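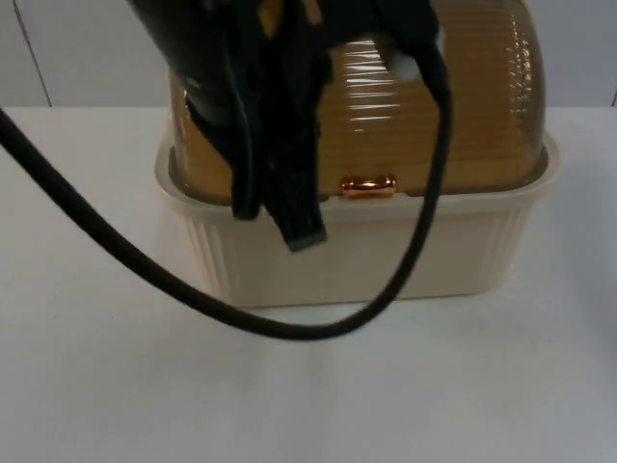 Beige base, ribbed sides, amber lid. White table.

I have owned three bread boxes and this is the first lidded plastic one. The base is opaque, with a wide rim that flares slightly. The ribs run vertically down to the bottom, and flour dust collects between them, so I clean it on Sunday with a dish brush. A sponge does not get into the grooves.

Storage notes so far. A 70 percent hydration loaf kept its crust for one day with the lid fully on. On day two the crust was leathery and the crumb was fine. Resting the lid at an angle gave the opposite result – decent crust, dry cut face. I now leave it closed and toast from day two onward. 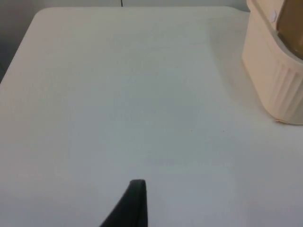
Placement matters more than I expected. I keep the box toward the edge of the table, away from the kettle, and leave the rest of the surface clear for shaping. At 19 degrees in the room I had no mold before the loaf was finished. In August I would not expect the same.

Vesna Atanasov asked whether rolls do better in there. I have only tried one batch of 12, and they went soft overnight. Next test is a folded towel under the loaf.

4 comments
12 shares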